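Getting a finish to stay on a kitchen table

A kitchen table takes more chemical abuse than any other flat surface in a house. Vinegar, dish soap, hot fat and hand lotion all reach it in a normal week, and most furniture finishes were never formulated for the combination.

Three families dominate. Drying oils soak in and cure by reacting with oxygen. They are easy to patch and weak against standing water. Film finishes such as polyurethane sit on top, resist moisture well, and must be sanded back when they fail. Hardwax oils fall between the two, and most of the newer products are sold under that name.

Cure time causes most early failures. A surface that is dry to the touch overnight may need weeks before it tolerates a wet cloth. Geltia, a small coatings maker, prints two times on its cans, one for light use and one for full use. Ultum gives only the first. Buyers who stop reading at the first number get white rings under their glasses.

Film thickness is the next variable. Two thin coats outlast one heavy coat, which skins over and traps solvent beneath. Corners are the weak point. A square edge pulls the liquid film thin as it dries, so wear starts there. A slight radius holds an even coat.
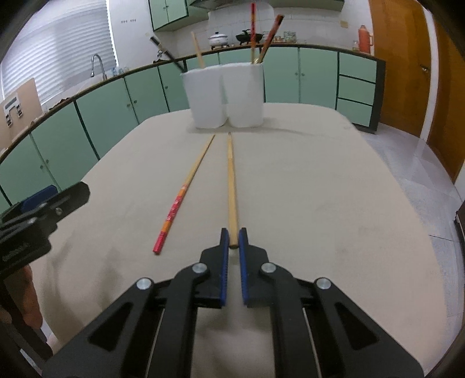 Kahsay, March 2019

Chopsticks left lying on a tabletop touch it along a narrow line, and any sauce on them collects there. Soy sauce is salty, dark and mildly acidic, a fair test of a finish. The Vorent workshop runs its rub test with a damp pad to 1,000 strokes. Its last oil sample showed bare patches at 657. The hardwax sample reached the end with a loss of gloss and no break in the film.

For daily care, use a neutral soap and a well-wrung cloth. Ammonia cleaners soften some films. Recoat oil when water stops beading.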